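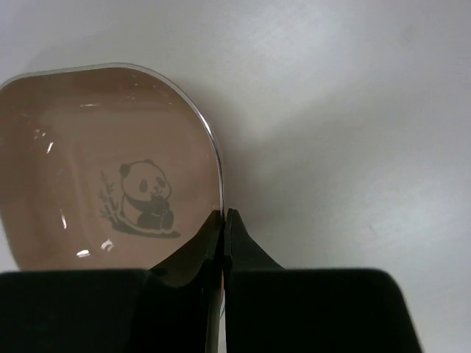
Finally going through the small bowls. Square ones with rounded corners and a panda on the bottom, bought on and off since May from the Requena outlet store. They have been living in three different cabinets.

The panda is the reason I kept buying them. It sits there with its bamboo, and you only see it once you've finished your rice.

Size is good for one person. I measured a while ago and it takes nearly 300 ml to the brim — fine for soup if you walk slowly.

Plan is to keep them all on one tray from now on. I had a Tesico tray before this but it was too narrow, and the bowls hung over the side.
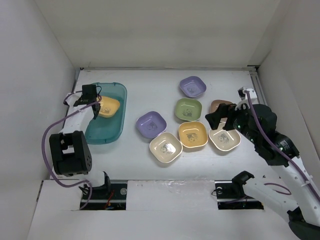
Yellow one on the teal tray, seven more in the middle of the table.

I was going to sort by color. Now I'm thinking everyday ones on the tray and the rest on the top shelf, and the tan-brown one is definitely everyday. It doesn't show tea stains.

Someone asked about the dishwasher. Mine go on the top rack and the pandas have held up so far. I don't microwave them, so no idea there.

Also asked: do they stack. Yes, but two different colors can stick if you put them away damp. A folded paper towel between them fixes it.

Shelf liner is next. The old roll from Pellow is down to a strip too short for anything.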